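Flatiron Voice Kit for Home Narrators

I put this kit together after years of recording tutorials and phone menus from my spare room, and it's the one I still use every morning. You get the Flatiron microphone, a desk arm, a pop filter and 4 foam panels. The cable is long enough to run behind a desk and back up again, which I insisted on!

I read a lot of e-learning scripts for Judidel, and their courses can go for hours, so comfort matters to me more than fancy specs. The mic has a warm, close sound and it's pretty forgiving if you lean back a bit (I always do by the end of a module). My mate Periklis Petridis voiced 8 lessons on his before he even hung the panels, and the client was happy.

Colours are black or grey. Spare foam covers come in packs of two. 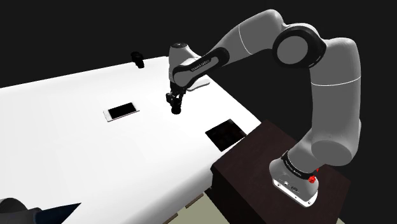 Script pacing is the bit I get asked about most, so every kit comes with my practice scripts. They're short software and training reads, with spots marked for a breath. Try describing a visual out loud as a warm-up: "The white and gray arm reaches up and over toward a long white table." Say it slowly, then again at tutorial speed, and listen for where you rush. I nearly always swallow "toward".

Orders placed in August ship with the newer desk clamp. Email me, Anastasia Manolakis, if you need one for your older kit.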